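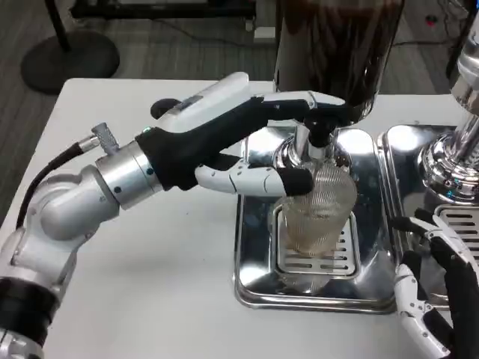 What does Willico do?

We rent out drink dispensers for breakfast rooms, weddings, office lunches and church suppers, and we fill them with cold teas, juices and cordials that we make ourselves in our kitchen in Trelville.

That is the short answer, and if you only came to find out whether we deliver to Gevness (we do, all year) you can skip straight down to the bottom of the page. If you have a few minutes and something to drink, we would love to tell you a bit more about how we got here.

Our story

Willico was started by Nouhaila El Idrissi, who grew up in a house where a guest was handed a glass before they had their coat off. Her first paying job in this country was in the breakfast room of a small hotel, and she spent a good part of every morning carrying pitchers back and forth, wiping up rings on the tablecloth and apologizing for warm orange juice. She thought there had to be a nicer way to do it, and she kept on thinking so for years, through two other jobs and a night course in bookkeeping that she says was the most useful thing she ever signed up for.

She bought her first pair of dispensers secondhand and set them up at a cousin's engagement party in August, with mint tea in one and lemonade in the other. People kept going back to them all afternoon! By the end of the party two guests had asked for her phone number, and one of those guests is still a customer.

For a while the whole business lived in the back room of Abdel Rahman, the tea and spice shop on the main street in Trelville, where we paid our rent partly in washing up. We still buy all our tea and most of our spices there, and the hibiscus in our red cordial comes out of the same big bin it always did. On November 11, 2023 we moved into a kitchen of our own, just down the hill, with a proper walk-in cooler and a sink deep enough to lose a sleeve in.

What we pour

The menu moves around with the seasons, but you will nearly always find black iced tea, hibiscus cordial, apple and ginger, cloudy lemonade and plain cold water with cucumber. In the winter we do a spiced pear drink that some of our customers start asking for while it is still warm enough for shorts. We sweeten lightly, and we are always happy to send a small bottle ahead of time so you can taste it and tell us to change it (a lot of people do, and we don't mind a bit).

If you have a recipe of your own, a grandmother's punch or a special tea for the family, bring it to us. We'll make a trial batch with you and work out how well it keeps and whether it will run through a tap without clogging. Pulp is the usual trouble. Mint leaves are the other one, so we steep those and strain them out.

How we look after things

We are a little fussy about our equipment, and new people on the team find that out on their first day. The taps come apart after every booking, each piece is washed by hand and left on a rack to dry, and the seals are checked before anything is put back together. Drip trays and their grates get a soak and a good polish. A sticky tray spoils the look of a drinks table faster than anything else we know, and it brings wasps in the summer.

We bring real glasses for every event unless you tell us otherwise. They travel in padded crates, they come back to us dirty, and you don't need to rinse them. If one gets broken, it gets broken. We build a few into the price and won't be calling you about it.

The team

There are 10 of us now, counting the drivers. Nouhaila still plans the menus and still turns up at setups when she is supposed to be doing paperwork. Most of us have worked in a hotel or a school kitchen at one time or another, and we know what it is like to have a line of thirsty people in front of you and an empty container behind you, so every booking comes with a refill plan and a phone number that somebody picks up.

A few practical things

Our smallest booking is for 18 guests. For parties of more than 100 we'll send someone to stay with the table and keep everything topped up. We ask for four days' notice for anything on the regular menu, and a little longer for your own recipes.

We need a level table and a spot out of direct sun. A water supply is handy but we can manage without one.

Delivery in Trelville and Gevness is included. For anywhere farther out, please call and ask, because it depends mostly on which van is free.

You are also very welcome to come by the kitchen and try things. Mornings are best, after the hotel deliveries have gone out, and there is parking behind the building next to the blue door. Ring the bell twice, as the cooler is loud.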